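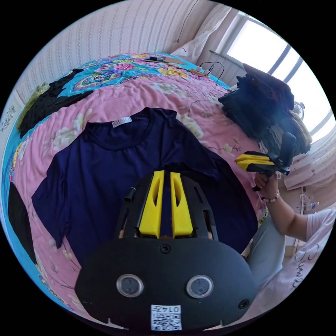

One reader wrote in to ask why a robot can't just be told how to fold a shirt, the way a grown-up tells you. Great question! You already know what "grab the sleeve" means, and your fingers know how hard to pinch. A robot starts out knowing none of that. Somebody has to show it, and one way to show it is with a gripper you hold in your own hand.

A gripper is a simple kind of robot hand. Most have two fingers that open and close, a bit like kitchen tongs. On a hand-held one there is a handle and a trigger. Squeeze the trigger and the fingers come together. Let go and a spring pulls them apart again. You do the chore, the gripper keeps track of how it moved, and later a robot with the same kind of fingers can practice from what you did.

Our favorite one to build is the Stollent, a pair of grippers you can put together at a kitchen table or in a shared workshop like the one we use in Ranilton. You'll need a grown-up for the wiring, and plenty of patience for the screws. They are tiny! Keep them in a muffin tin – one size in each cup – so they don't roll under the stove. 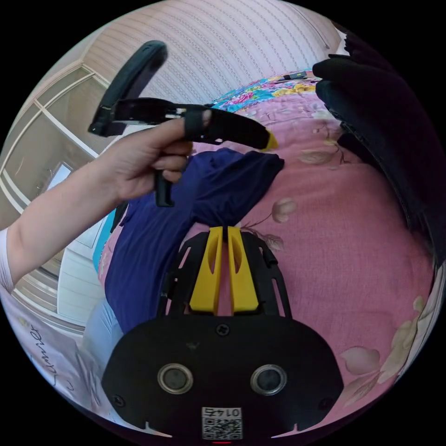 Start with the fingers. Slide them into the slots before you tighten anything, then squeeze the trigger slowly and watch the tips. They should meet evenly, like your thumb and first finger when you make an OK sign. If one tip gets there first, loosen its screw a little, nudge it over and try again. Ours took 8 tries, and the last one felt wonderful.

Next comes the test. Try a sponge, then a sock, then a T-shirt. The sponge is easy, because it keeps its shape. Cloth is much trickier. Pinch a shirt in one place and the rest of it flops somewhere new.
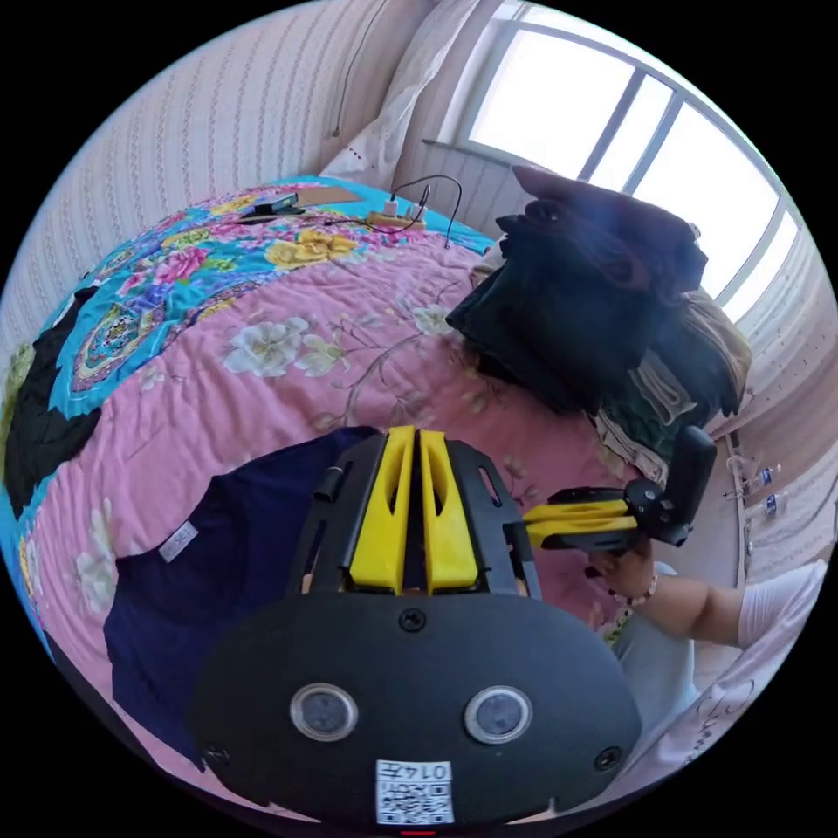

Robots have trouble with cloth for just that reason. A cup looks like a cup every time, but a shirt can be flat or bunched up or inside out, and there are more ways to crumple it than anyone could ever list. So it helps to practice with one plain shirt before you move on to a whole pile. The navy T-shirt on the bed is a good choice, and its little white label gives you something to look for when you've lost track of which part is which. Two grippers help too. One can hold a corner still while the other brings the sleeve across, just as your own two hands do.

How many times do you have to fold it? Lots! A robot may need 200 folds before it gets the idea, and around 1,000 before it's any good. Take turns, and stop when your hand gets tired.

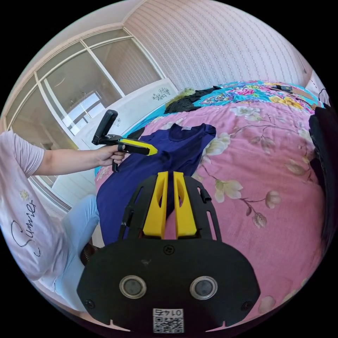

A T-shirt spread out on the bed, with two grippers pointing at it.

If your fingers slip on the cloth, wrap a rubber band around each tip. If the trigger sticks, check that the spring is sitting straight – Andberg springs are a bit long for the Stollent, so ask a grown-up to trim one end.

Want to try it without building anything? Find two pairs of kitchen tongs and a T-shirt. Lay the shirt flat and fold it using only the tongs. Then shake it out and let a friend have a turn, and see which part of the shirt gives each of you the most trouble.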